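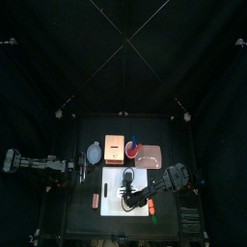

January, cell two notebook – the kitchen table

Two arms on the bench now, the gray one on the left and the dark one on the right, and I still catch myself reaching in to straighten the cutting board like it's my kitchen. Stop doing that, me!

Talked with the Prikico packing crew over coffee. Their line went over to arms last spring and the lifting is gone, which everybody likes (backs are much better), but the day feels longer when you mostly watch. They went from 16 people on packing to a mix of packing and minding the cells, and the minding came with a 30 page binder and no training. I'd be grumpy too.

So for the Udano trial I want the operators in here early, trying the toy carrot and the bowl themselves – and writing their own notes, in their own words.

To do: ask Seixas about paid training hours. Move the stool, my knee keeps finding it.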